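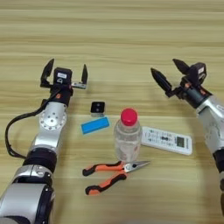
Pedley Course Notes, Unit 5
Benchtop Clearing: Small Loose Items
Issued 8 Oct 2018. Notes by Toon De Haan

1. Scope

These notes cover the clearing of a single work table holding a small number of unrelated items. Shelving and drawers are dealt with in Unit 6. Students should have read the Pumport sheet on surface care before the practical.

2. Sorting before moving

Items are classed by how they behave when handled. The class sets the order of removal.

Class A: rigid and stable. Cubes, small housings, anything on its own base. May be left until last.
Class B: rigid and tall. Bottles, spray cans, jars. High centre of gravity when full, easily knocked when nearly empty.
Class C: soft. Sponges, cloths, foam pads. Will change shape under grip and may hold water.

Remove Class B first, then C, then A. If a Class C item is to be used for wiping, it stays on the table until the wipe is done. Record the change of order on the log sheet.

3. Handling a bottle

Check that the cap is fully seated. Hold the body below the shoulders. Do not lift by the cap. Thin plastic bottles flex when squeezed, so grip only as hard as needed to stop slipping. For the practical, fill volume is up to 800 mL.

4. Handling a sponge

Approach from above and close on the two long sides. Lift straight up. Dragging a sponge across bare wood leaves a damp streak along the grain, and the streak is harder to see on light-coloured timber than on dark. Check by looking across the surface at a low angle.

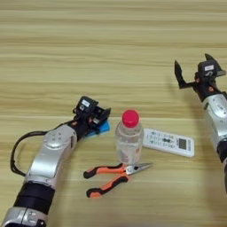
Figure 1. Blue sponge (Class C) approached from above; capped bottle (Class B) standing at mid-table.

5. Placement

Bottles go upright in the tray, caps up. Sponges go on the rack with a long edge down. Class A items return to the bin marked with their stock number. Wuyts trays are stock no. 2069; Cluvia racks are stock no. 3553. Do not stack trays.

6. For the practical

Bring a completed log sheet with the class of each item entered before anything is moved. Late sheets are marked out of 5.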